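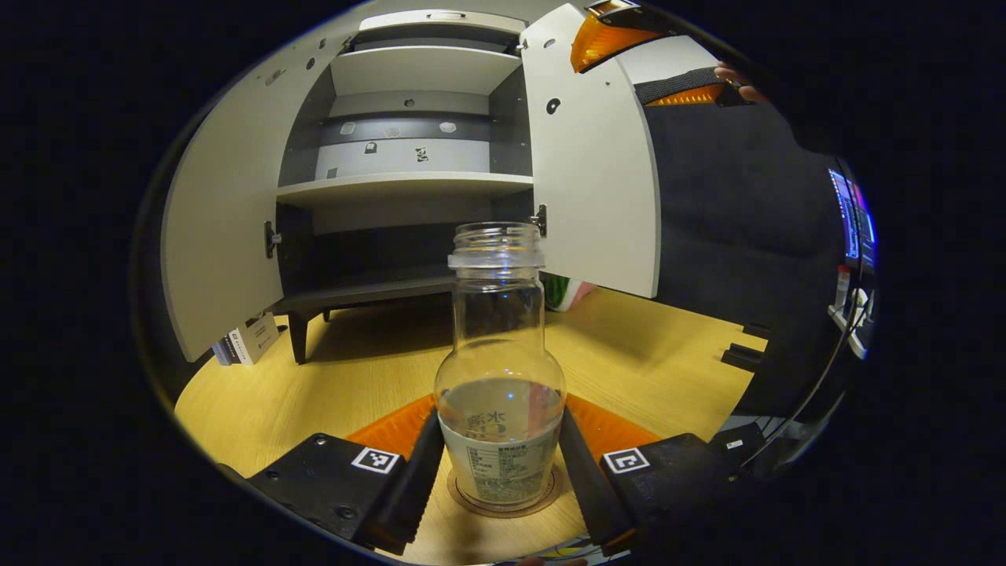 Why does blowing across the top of a bottle make a sound?
Your breath sets the air inside the bottle bouncing in and out very quickly, and that bouncing reaches your ears as a note.

Home | Sound | Weather | Animals | Space | Ask Us

The Bottle That Sings
by Rajitha Kanagaratnam

If you have ever sat at a picnic table with a grown-up who has just finished a drink, there is a good chance you have heard them do it. They put the bottle up to their bottom lip, they blow, and out comes a low, hooting note, a bit like an owl or a faraway ship. My uncle used to do it at every single family supper, and my cousins and I would beg for a turn until our cheeks hurt!

So where does the note come from? Let's start with something you might forget is there — the air. We call a bottle empty when the drink is gone, but it is full of air right up to the top.

Air is springy. If you have ever squeezed a balloon and felt it push back, you already know this. When you blow across the opening, a little of your breath slips down into the neck and squashes the air below. The squashed air pushes back, and some of it pops out again. It goes a bit too far, so the air inside is now stretched thin and pulls some back in. In and out, in and out, over and over, much too fast for you to see.

Each of those in-and-out trips is called a vibration. If the air makes 1,000 of them in one second, you hear a high note, like a whistle. A big bottle makes far fewer than that in a second, and so it hoots down low.

Try it with water

You will need a bottle with a narrow neck, a jug of water, and somebody who doesn't mind a bit of noise. Glass can break, so ask a grown-up to help and stand on a rug if you have one.

Blow across the bottle first with no water in it. Don't blow down into it — aim for the far edge of the opening, as if you were cooling soup on the other side. It can take a few goes. Now pour in some water and blow again. The note goes up! The water has taken up some of the room, so there is less air left to bounce, and a small amount of air bounces faster than a large amount.

If you have eight bottles, you can pour a different amount into each and make a whole scale. Bleddyn Beddoe, who is 8 and wrote to us in January, played "Hot Cross Buns" this way with his sister and says the hardest part was not laughing.

Now tap it

Tap the side of the bottle gently with a spoon and something funny happens. Add water, tap again, and this time the note goes down. When you tap, it is mostly the glass that shakes, and the water makes it heavier and slower. Same bottle, same water, and the two notes go opposite ways.

More in Sound
Why do seashells sound like the sea?
How does a guitar get loud?
What is an echo?
Can fish hear us?

We use cookies to remember which pages you have read. Ask a grown-up before you change your settings.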